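**Teaching by hand: notes from the sorting bench**

Most of the spring and summer at Jodmont went into one job, and several readers have asked what we do all day on the ground floor, so this item is longer than usual. The job is called Finik. It's a sorting task. An arm takes things out of a full basket, one at a time, and puts each one where it belongs. A person drives the arm through the job over and over, the computer saves every run, and later a model is trained to do the same work from the camera views alone.

We started with a simpler version in December. Then we had wooden blocks on a bare tabletop with plenty of room between them, and the arm picked them up well after a few days of training. It told us very little. A block sitting by itself can be grabbed from nearly any side, and a driver who is half asleep can do it. As soon as we put the blocks in a pile, the success rate dropped to a level I won't print.

So the basket got fuller. We now use a wire-mesh basket packed with a mix of toys, cans and cloth, and we change the mix between sessions. The point is to have things that need different kinds of grip close together. A baseball has to be taken across its widest part or it squirts away. A crushed can has folds in it, and a fold can be a good place to hold or a very bad one. Plush toys forgive almost anything, but they drag their neighbors along. Cloth is the worst. A washcloth over the top of the pile can be lifted by any pinch you like, but it hangs down and catches on the mesh, and it hides whatever was under it.

Drivers work from a second arm, a small one without a motor in the grip, that stands on its own table. You hold it like a pistol-handled tool and the big arm copies your wrist. There is a short lag. New drivers fight it for a day or so and then stop noticing it. We tried a gamepad in the first month and gave it up. It was fine for moving left and right, but nobody could turn the wrist and lower it in one smooth motion, and the model learned the stop-and-go style along with everything else.

Armelle Guérin wrote the driving rules, which are taped up next to the small arm. They've been through many versions. The current sheet reads:

- Look at the whole pile before you move.
- Pick the thing that is most free, even if it's not the closest.
- Come in over the thing, pause, then go down.
- Close slowly.
- Lift straight up to clear the rim before you go sideways.
- If you drop it, pick it up again and keep recording.
- If you don't know what to do, stop the run and say so in the notes.

The sixth rule caused the most argument. For the first two months we threw out every run with a drop in it. The saved runs looked very clean, and the trained arm was helpless the first time something slipped. It would carry on to the bin with an empty grip, open over the bin, and come back for the next thing. Now we keep the drops, as long as the driver recovers. Armelle asks drivers not to drop things on purpose, as a faked drop looks different from a real one and the recovery comes too fast.
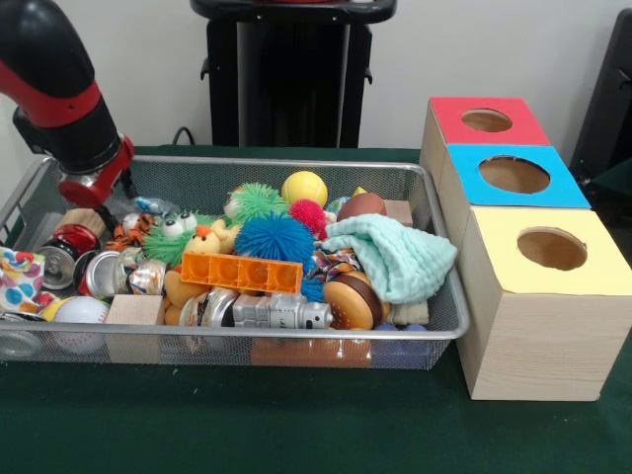
The pause in the third rule is there for the model's benefit more than the driver's. A person who has done the job all week will swing in from the side and close in a single move. It's quick and it works. But when two drivers swing in from different sides at different speeds, the model tends to average them and arrives somewhere in between. A short stop over the target gives all the runs one point in common. It costs a second or so for each pick, and we think it's worth it.

Choosing what to pick is the other hard part, and we don't have a full answer. Put two drivers in front of the same basket and they'll often choose different things. One goes for whatever is on top. Another clears one end first and works across. We let both go on for a while to see what the model would do with it, and it hesitated. It would start toward one thing, turn toward another, and hang there. Since June each driver has been asked to clear one end before moving along. The hesitation is less, though it comes back when the end of the basket is blocked by something large, such as the big spiky ball.

The count so far, for those who like to have it: 2827 saved runs, of which 471 include at least one drop and recovery. A run here means one pick, from the start pose to the release. We don't count the December blocks. They're stored separately and we don't plan to mix them in.

A normal session is 35 minutes of driving, then a break, then the other driver takes over. We used to go for an hour. Armelle went back over the longer sessions and found that the grips got sloppier toward the end, with more second tries and more bumps against the rim, and the drivers themselves hadn't noticed. Shorter sessions mean fewer runs in a day, but we keep more of them.

After each session the driver goes through the runs at double speed and gives each one a label: clean, recovered, or out. We have a fourth label, "odd," for things that worked in a way we wouldn't teach. The usual case is a pick that brings up two objects together. The driver wanted a plush toy, and a can came with it, and both went into the bin. Nothing was dropped, and the target did get moved, but we don't want the arm to think that two at once is fine. The odd runs are saved in their own folder and left out of training for now.

A few things that went wrong this summer.

The camera was knocked in early July and we didn't see it for three days. The views were off by a small amount, not enough for a person to mind, but the model trained with those days included was reaching a little short. We pulled the three days out. There is now a taped cross on the tabletop, and the driver checks it against a saved picture before starting. It takes less than a minute.

The finger pads wore down. Millet supplies them and they're good pads, but cans are hard on them, particularly where the metal has torn. We had been changing them when they looked worn. Now they're changed on a schedule, every second Monday, and the date goes in the notes so that we can tell which runs were done on fresh pads.

The soft toys changed shape. I mention this one because a reader in the same line of work may run into it. After a few hundred squeezes, the stuffing moves and a toy gets a waist where the fingers always go. The model likes the waist. Give it a new toy of the same kind and it does worse. We've started rotating the plush things, and we keep one of each unused for testing only.

As for results, last week's test was 39 picks in a row on a basket the model hadn't been trained on, with one of us resetting the pile whenever it emptied out. It got through the balls and blocks with little trouble. Cans were mixed. It did poorly with cloth, mostly because it grabbed too deep and took hold of whatever was below as well. The fix we want to try is a set of runs with cloth only, where the driver pinches a raised fold near the top and never goes below it. Armelle will drive the first of those herself so that the others have something to follow.

Plultomus, who share the building with us, have lent us a second small arm for the fall. With it we can have two drivers set up and ready, and change over without having to refit the handle for a different hand. It needs a new cable and a proper clamp before it can be used, and both are on order.

We'd also like more people to try driving. Nearly all of the saved runs come from the same few hands, and it shows. Left-handed drivers would be especially useful, as we have none, and the handle can be flipped over. No experience is needed. The first session is practice and isn't saved. After that it's an hour at a time, break included, on weekday afternoons. Wear sleeves that don't hang past the wrist, leave rings and bracelets off, and read the sheet before you sit down. To sign up, reply to this newsletter with the afternoons that suit you and say which hand you use.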